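Skokbridge begins gathering countertop oven examples for its kitchen manipulation system

Zilholm, February — Skokbridge has started a programme to record demonstrations of a robot gripper working with a household toaster oven. The recordings will be used to train Zostberg, the company's learning system for small kitchen tasks. Work is being carried out at the company's Zilholm site and covers opening and closing the oven door, placing bread on the rack and taking it out again.

Each demonstration is guided by a trained operator and stored as one episode, made up of the arm's joint positions, the gripper opening and the view from a fixed camera. Operators complete up to 100 episodes per shift. Episodes are checked by a second person before they are passed to training.

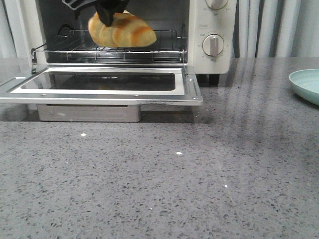
A gripper holds a croissant-shaped roll above the wire rack of a toaster oven at Skokbridge.

The rack task was chosen for its tight clearances. The fingers have to enter the oven from the front and above, close on a soft item and lift it without touching the cavity walls or catching the rods of the rack. Bread also gives way under the fingers, so a fixed closing distance is of limited use. Operators are asked to vary the grasp point and the angle of approach between episodes.

"Our earlier set had plenty of clean grasps on an open surface and very few inside an appliance," said Chrysoula Fragkou, head of data at Skokbridge. "The system reached well and then stalled at the opening. We need examples that cover the last 10 centimetres of travel."

The door is treated as a separate task. It folds down towards the front of the counter, and the gripper must follow its arc while keeping a light hold. Episodes begin from a closed door or a fully lowered one, and the starting state is written to the episode record together with the positions of the oven controls.
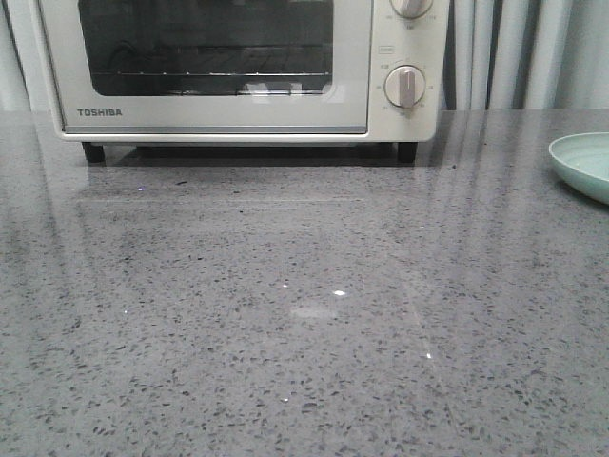 Failed attempts are kept. A slip, a missed grasp or a contact with the door is labelled by type and stored apart from the completed episodes. The labelling scheme has 11 failure types and was drawn up by Benedek Bognár and Eun-seong Kwon, who also wrote the review software. Failed episodes are not used for direct imitation — they serve to train a separate model that estimates whether an attempt is going well.

The checking stage rejects episodes with dropped camera data, long pauses or an arm position that does not match the recorded command. Reviewers also note any unintended movement of the oven on the counter, as this changes the position of the rack relative to the arm base. 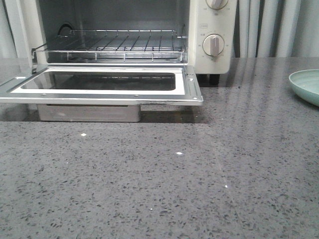
Lighting and counter surface are held constant during the first phase. Polished stone and tinted glass both produce reflections that can mislead a vision model, and Skokbridge intends to measure this effect before adding other surfaces and other ovens in the second phase. The first phase will run for 6 months.

"We would sooner have one setup that is fully understood than a broad set with gaps in the records," said Harsh Tomar, technical director. "The second phase will tell us how much of the skill carries over."

Evaluation will be carried out by Matsuda, an independent test laboratory, using items and starting positions that are left out of training. Results will be published whether or not the system meets its targets.

Contact for press and technical enquiries: Elsa Valtonen, Skokbridge press office, Zilholm.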